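Dec 2, 2023
Bench notes, Flener gripper kit, trial unit

Second week with the kit and I have stopped resenting the box it came in, so call that progress. For anyone picking this up cold: Sukow is the reseller, Flener makes the fingers and the wrist camera, and Tekus is the software that is supposed to make the two of them speak. The quote is 3,090 for the lot, which does not include the mounting plate. The mounting plate is described in the brochure as "standard." Standard where, the brochure leaves open. Abílio turned one up on the lathe and we will not be mentioning his hours to purchasing.

Setup. The quick start guide promises first motion in 36 minutes. I got first motion in a morning, and it was the wrong motion. The controller ships with the open and close directions swapped from what is printed on the cable tag. Judite found this by reading the release notes, a thing I had been planning to do. Swap them in the config file under the tool section and restart. The restart matters. Changing it live looks fine until the next homing, when it quietly goes back.

Camera calibration. The Tekus wizard wants 46 poses of the checkerboard and does not let you save halfway. If the arm faults on pose 45 you get to start over and think about your career. Slow the joint speed down first. After that it went through in one sitting and the numbers came out better than the ones we had from the Magalhães unit in August, though that one had been dropped, so it's not much of a race. Lens is very wide. Things near the right and left lean, and anything close looks enormous. The wizard claims to correct for this. The live view does not, so don't judge distances off the live view. (I judged distances off the live view.)

Fingers. Ribbed, with pockets along the top, and a fine dimple pattern on the sides that Flener calls a "grip-active surface." Price for a spare pair is not on the quote. I have asked Sukow twice. Swapping a pair takes one hex key and a bit of patience with the left screw, which sits where no human wrist goes. I'd like to see how the ribs hold up before we commit – the old Magalhães fingers split along the thin parts and we only noticed when parts started landing on the floor.

Cup task. This is the demo from the sales call, more or less: pick a cup by color, put it down somewhere else, don't crush it. The salesman's cups were evenly spaced and well behaved. I wanted ours set a bit more like a real bench, with two of them nearly touching, to see what the planner does about a gap too small for a finger. White table, white wall, no help from the background.

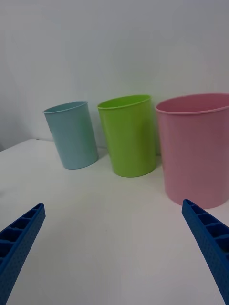
Wrist view, fingers open, no contact. Blue, lime green, pink; the tight gap is green to pink.

Color picking is set up by clicking on the thing you want and giving it a name. Pale pink is the one I'm suspicious of against all that white, so I've given it a narrower range than the default and written the old values on the whiteboard in case I regret it. The planner has a setting called "neighbor clearance," explained in the manual as "clearance to neighbors." Left it at 2. Units not stated. Judite thinks millimeters, Abílio thinks it's a priority level, and support has opened a ticket.

Still open before we tell Sukow yes or no:
Spare finger price, in writing.
Whether the Tekus license is tied to the controller or to the laptop. The contract says "the device."
Cable strain relief at the wrist. There isn't any. Zip tie for now.
Force limit on closing. Default is far too keen for thin plastic; start low and go up.

Trial unit goes back at the end of the month unless we sign. Judite has the return label. Please leave the foam in the box, all of it, including the little piece that looks like trash.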